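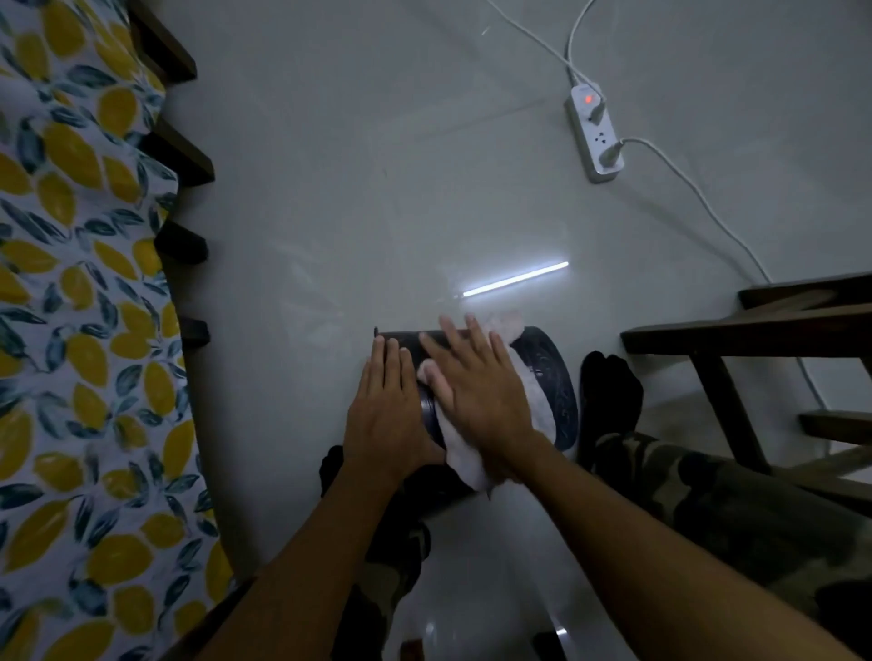

Room Attendants, Guest Residence – Two Positions

Kiani Residence invites applications for two part-time positions as Room Attendant in its long-stay guest building. The residence provides furnished rooms to visiting nurses, trainees and their families, most of whom stay for several weeks at a time. Attendants are responsible for the condition of the rooms between stays and for a light weekly service while a room is occupied.

Duties

The work is carried out room by room, following a written checklist kept in the linen office. Attendants will be expected to:

Strip and make up beds with the residence's own linen, including the patterned cotton sets used on the upper floors, and see that sheets hang evenly over the side rails.

Clean tiled floors by hand and by mop, including the strip of floor beside and beneath each bed. Gloss tile shows streaks in daylight, and floors are inspected with the curtains open.

Pick up items left on the floor, return residence property to its place and hand in anything that appears to belong to a guest.

Check power strips and cords. Cords are to be laid along the wall where the room allows, and damaged plugs are to be reported the same day. Attendants do not carry out electrical repairs.

Wipe down bed frames, legs and other wooden furniture with the products supplied. Ostilik floor soap is used on tile only and must not be applied to wood.

Record each finished room in the log before moving to the next.

Hours and pay

Each position is for 10 hours a week, worked in the late morning and early afternoon. Pay is $700 a month, with paid training during the first two weeks. Work shoes and aprons are supplied. A meal is available in the Drerkus building across the courtyard at the staff rate.

Requirements

Applicants must be at least 18 years of age and legally entitled to work. Previous experience in housekeeping, hospital cleaning or home care is welcome but is not required. The work involves kneeling, bending and reaching under low furniture for much of a shift, and applicants should be comfortable with this. Knee pads may be requested from the linen office. Attendants must be able to read a printed checklist in English and must respect the privacy of guests at all times – drawers, bags and closed cases are not to be opened for any reason.

How to apply

Please send a short letter and the name of one reference to Stefaniia Vakulenko, Residence Manager, at the Kiani front office. Letters may be delivered by hand or left in the box at the Prornetti Street entrance. A résumé may be enclosed. Applications must be received by 15 January 2023.

Selected applicants will be invited to a short interview, followed by a practical session in which they will prepare one room under the guidance of Zoriana Savchuk, Head of Linen and Rooms. The practical session is paid at the training rate. Successful applicants will be asked to begin in April, when the upper floors reopen to guests.

Applicants who require an adjustment for the interview or the practical session should state this in their letter. Questions concerning the duties may be put to the linen office during its opening hours. Kiani Residence is an equal opportunity employer.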